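Druler, series one: progress report to the Thampi fund
6 August 2019

Period covered: February to the end of last month.

Scripts. All six episodes of the comedy series are now at second draft or later. Episodes 1 to 4 are locked. Episode 5 has been cut by two scenes to keep it to a half-hour slot. Episode 6 is waiting for notes from Zirnolden, which holds the broadcast option.

Casting. The two leads are under contract. The part of the older sister was recast in February after a clash of dates, with no change to the fee.

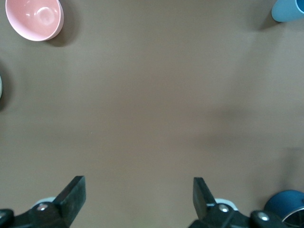

Music. Jamano has delivered the title theme and a first set of cues. The theme runs ten seconds over and will be trimmed. Rights for the one existing song in episode 3 are not yet cleared; if terms are not agreed before the shoot, the original cue will be used.

Audience test. The pilot was shown to 165 people over two evenings. Written comments mostly concerned the pace of the opening, which has been re-edited.

Budget. Spending is within the agreed limit except for travel, which is over by £2,311. The sum has been moved from contingency.

Next period: location agreements, read-through, final shooting schedule.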